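About us

Hello! We're Ridik, and we teach robots to do housework by doing an awful lot of housework ourselves. That's the short version, and it's the one I give at weddings. The longer version is that we collect examples: people steer pairs of robot arms through ordinary jobs, we record what the arms did and what their cameras saw, and the recordings go to the teams who train the models. We don't build the arms and we don't build the models. We sit in the middle, folding tea towels.

I started the company after several years of working on software that had never touched anything. I wanted to work on something that could drop a plum. My first setup was in a rented room over a carpet shop, with one pair of arms that I'd put together over a very long December, and a kitchen table sawn down to fit. My first proper recording was of a sock going into a box. It took me most of an afternoon and I was so pleased with it that I rang my mum.

What we do all day

Each of our stations has two arms, a tabletop, plain walls and whatever the job needs. One person drives. They hold a pair of smaller arms (we call them the handles) and whatever the handles do, the big arms do too, a tiny moment later. You can feel when it clicks for somebody new. For the first day or so they're thinking about elbows and wrists, and then suddenly they're just picking up a spoon, and their shoulders come down from round their ears.

We run 17 stations now, over two floors, and on a good day we finish 600 recordings between them. Some of those are eight seconds long. Some are ten minutes, if it's a job with lots of steps and a fiddly bit in the middle. Every one gets watched back by a second person before it goes anywhere, and that second person has the right to bin it without having to argue about it. I've had plenty of mine binned. It stings for a minute and then you go and make tea.

The jobs come to us in all sorts of shapes. Sometimes a customer sends a list as long as your arm, with starting positions and end positions and what counts as done. Sometimes we get one line, like "tidying, various", and we ring them up and have a long chat about what they mean by tidy. (People have very strong feelings about this! So do we.) I'd always choose the long chat. A vague request usually means the customer is still working out what their model is bad at, and we can often help with that by trying a few things and sending over a small batch first.

Why the stuff on the table matters

If you learn to pick things up from a tray of identical wooden cubes, you get very good at identical wooden cubes. So we keep a props room, and it's my favourite place in the building. It has shelves of bowls, bags, cushions, cloths, pretend fruit, boxes, pegs, odd shoes, and more than 3000 things on the list last time we went through it. We buy from charity shops and market stalls as well as the usual places, and friends of the company know to ring us before they clear out a garage.

Soft things are hard. A mug stays mug-shaped while you think about it, but a cloth changes every time you touch it, and no two crumples are alike. See-through things are hard in a different way, since a camera picks up whatever's behind them nearly as strongly as it picks up the thing itself. Put a clear bag on a grainy tabletop and you've got both problems at once. I love those jobs. They're slow and they make the drivers mutter, and they're worth more to a customer than any number of easy ones.

We also like having other things lying about. A real kitchen or bedroom doesn't clear itself before you start, so unless a customer asks for a bare table, there'll be a cushion somewhere it shouldn't be and a pile of something at the back. We move it all around between batches. The rule is that the driver doesn't choose the layout, as everyone's got a habit (mine is putting the bowl on the right) and a habit repeated all week is something a model will happily learn.

How we're organised

There are three teams and they're all quite small.

Prornano is the name of our recording floor. It began as a typing mistake on a delivery label and it stuck, and now it's on the door. This is where the drivers are. Shifts are short, with a proper break every hour, and nobody drives for a whole day. Your hands get tired before you notice, and tired hands make odd movements that we'd only have to throw away.

Costache is our own software. It starts and stops the recordings, checks that every camera was running, lines everything up in time and gives the reviewer a decent player with a slow-motion button. It used to be a folder full of scripts that I was the only one who understood. It's much better now that I'm not allowed near it.

Vastinov is the newest bit, and it's the one I get asked about most. It's a collection of mistakes and rescues. Say a driver knocks a pear over, or loses their grip on a cloth halfway across the table. In the early days we'd have thrown the lot out and started again. Now we keep going, put the thing right, and mark the recording so that whoever's training on it can see where it went wrong and where it came good again. We've got eight customers using Vastinov recordings at the moment and they keep asking for more, which means that being clumsy has become a useful skill here. I'm thrilled.

What we care about

Getting the labels right, mostly. A recording with the wrong words on it is worse than no recording at all, so the driver writes one plain sentence about the job before they start, the reviewer writes another after watching, and if the two don't agree somebody has a look. It's slow. We've been told more than once that we could let software write all of them. We do use software for a first pass on long jobs, but a person still reads it through.

Being fair to the people who do the work, too. Our drivers are on wages and they aren't paid by the recording. We tried a bonus for speed once, for a fortnight, and the quality went through the floor. Everybody was grabbing! So that was the end of that. Most of our reviewers drove first, and most of the people who write the job lists have done both, so there's always someone around who knows what you're complaining about.

And telling customers when something isn't working. If we've spent two days on a job and the arms can't do it cleanly, you'll get a phone call and a handful of the bad ones to look at. Often it's a small change that sorts it out, like a wider bowl or different finger tips. Sometimes the job needs to wait.

Two moments from one of our stations, one with a glass bowl on the table and one with a clear bag:
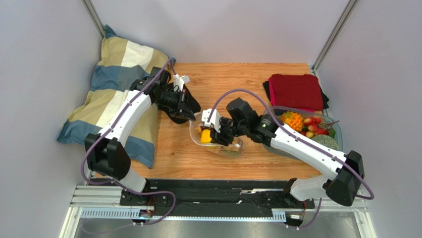
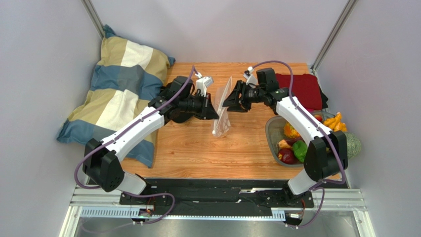
Coming to see us

We're very happy to have visitors, as long as you let us know beforehand. Mornings are best, before half past eleven, when most of the stations are going and there are still biscuits. If you're thinking of sending us work, bring an object your system struggles with and we'll put it on a table and have a go while you're here. People have turned up with a colander, a bicycle glove and a whole bag of flat-pack fittings. You're welcome to take a turn on the handles as well, and I'd recommend it, even if you only move one grape from here to there.

If you'd like to work with us, we take on new drivers a few times a year. You don't need to know a thing about robots. We've had good drivers who came from cake decorating, from bus depots and straight from school, and we'll train you from scratch and pay you while we do it. It helps if you're patient, and if you can bear to watch yourself miss the same bowl over and over. Write to us through the contact page and tell us about something fiddly you're good at. A paragraph is plenty, and we answer all of them, though it can take us a week or two when the props room is being sorted out.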